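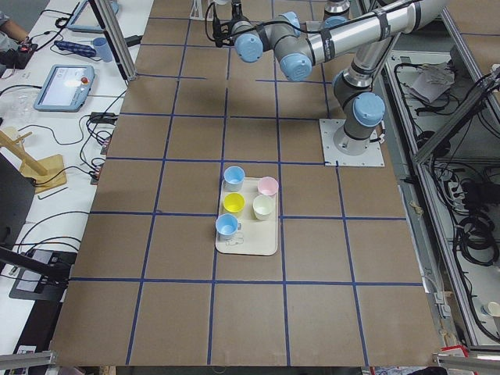

Hodasico robot table review: what our money went on, and what I'd budget for next time

I have been meaning to write this up since November, when we'd had the table long enough for me to stop being excited about it. If you're pricing up your first proper robot setup, you have probably spent three weeks reading about arms and one evening thinking about what the arm will be bolted to. I did exactly the same! The table was the last thing on my spreadsheet and it has ended up being the bit I have the most opinions about.

What you get

We paid £2577 for the Hodasico, delivered. For that you get the aluminium frame, the brown top, and the grey metal cabinet bay that hangs down the right-hand side, lower than the work surface. The arm is separate, obviously, and so is anything you want to put on the end of it. So are the fixings for the arm's mounting plate, which I missed on the quote and you shouldn't. It wasn't a lot of money but it was a week of a very expensive arm sitting in its box while we waited for a bag of bolts.

It came on a pallet in four boxes. Mohit Sandhu and I put it together in a day and a half, with a long argument in the middle about which way round the rails went. The instructions are drawings only and two of them are the same drawing. My advice is to bolt everything up finger tight, get it square, and only then go round with the hex key. We tightened as we went, and had to undo most of one side.

The top

I like the top a lot. It's a plain, flat brown surface with plenty of room, and it takes tape well. We've marked ours out in a grid with dark blue tape, five cells across and six deep, so that when somebody writes down that the yellow cup started in a particular square, somebody else can put it back there the next morning. You could pay for a top with a grid already printed on it (Hodasico do one, for a good chunk extra) and I'm so glad we didn't, as we've changed our minds about the cell size since. Tape costs next to nothing. Buy a nice thin one, buy more than you think, and don't let anyone lay it by eye. Our squares are squarish. I'd like to do them again with a proper straight edge, and I keep not doing it.

The arm is a Gruvel, on a square light grey plate over to the right of the middle. That position took some thought. With the plate sitting well in on the table, the arm reaches back across the cells without having to stretch out flat, but you do lose the squares underneath it, and when you're working out how big a table to buy you need to take those off the total. I drew ours up as if the base took no room at all. If I was ordering again I'd go one size wider, and I'd find the money for it by dropping the printed top, the castors and the fancy light bar.

What we use it for

Our work is mostly picking and placing everyday things, so the running costs are cups. I mean that quite seriously, there's a line for it in the budget. A normal job for us is a cream tray with a handful of small cups on it, light blue, pale pink, yellow, off-white, and the arm has to sort out which is which and move them about. Get cups in clearly different colours, and then get a couple the same so it isn't too easy. Some with handles, some without. Ours came from an ordinary kitchen shop and I'd say that's the best value thing in the entire room.

Trays are the same story. I was quoted a silly price for machined ones with pockets cut in. We use an ordinary tray with rounded corners and draw pencil marks on it where we want a cup to go, and when the marks get confusing we rub them out. The pocketed ones would make sense if you were doing the same move a thousand times a day, and we aren't.

The cabinet bay

Right, my main grumble. The bay is a good idea, since all the power supplies and spare cable go down there and off your work surface, and I'd still rather have it than not. But it's one big open space. There's nowhere to tie anything to, no shelf, no rail, no little slots. So the black cable gets coiled up and dropped in on top of the other black cable, and after a couple of months you have a nest. Ours is full! Tracing one lead from one end to the other is a two-person job, with one of you wiggling.

There is an add-on divider kit. Buy it with the table. I tried to order it afterwards and was told it fits before the side panel goes on, and I wasn't about to take the side panel off. Failing that, a bag of hook and loop ties and a label maker on day one would have saved me a lot of kneeling.

It doesn't come with a side bench

This is my second grumble, although it's more with myself. The product photos show one neat table and one neat arm and nothing else, and I believed them. Where did I think everything was going to live? Teach pendants are big, and they need to be somewhere you can grab them, with the red button facing up and nothing piled on it. Add a power strip, a monitor, the tools, whatever bag the last part came in, somebody's elbow, and you need a second surface nearly as long as the first.

We ended up with a white workbench pushed along the left of the table and it's crowded from one end to the other. I'd put a bench that size into the first order without thinking twice. I'd also ask for more sockets along it, as the cables all gather in a great heap at the side of the table where the two meet, and that heap is the first thing any visitor looks at.

What else to put in the budget

Since people keep emailing me for the spreadsheet, these are the lines I'd got wrong or forgotten altogether.

Grippers. We got ours from Sudar and I'm happy with it, but I'd only allowed for one. They get knocked and fingers wear. Put a spare set of fingers in from the start, and ask what the lead time is before you need them.

Cables on the arm. The gripper cables run back along the outside of the arm in loops and they need enough slack to follow the wrist without flapping about. Gallardo, who we bought through, sell a dress kit with clips. I thought it looked like money for nothing and I've come round to it.

Time. Put your own days down as a cost. Between assembling the table, levelling it, mounting the plate and getting the first sensible pick out of it, I'd written down 3 days and it took us the best part of a fortnight.

Floor space. Measure with the bench in. Then measure with the cabinet side open and a person crouching at it.

Lighting. I'd spend less than the brochure wants you to. The arm throws a shadow across the cells whatever you do, so have a play with a cheap lamp before you commit to anything bolted on.

How it has held up

Very well, I have to say. The frame hasn't budged. When the arm moves quickly and stops short, I can rest my tea on the bench next door and see nothing, whereas the desk we borrowed for our trials used to shuffle across the floor. The top cleans up with a damp cloth, and where I've peeled tape off it's come away without leaving a sticky line. One of the end caps on the rails has gone missing, and Hodasico posted me a replacement without a fuss, which I have also now lost.

Customer service gets a good mark from me. They answer the phone before 5 pm and the person who answers has built one of these tables. The website is awful, though. Don't try to configure it online, ring them up and have them read the order back to you, bolts included.

Would I buy it again?

Yes, one size up and with the dividers. Gallardo also list a cheaper welded table that looks tempting on paper, and Mohit is still in that camp. He reckons we could have saved enough for a second gripper. He may be right, but a welded one can't be added to, and I've already got my eye on the extension rails for the front edge.

I'm giving it 4 out of 5. The missing star is for the cabinet bay, and I'll happily put it back if they ever put a shelf in there. If you have one of these and you've found a tidy way to deal with the cables, leave me a comment, and please include part numbers.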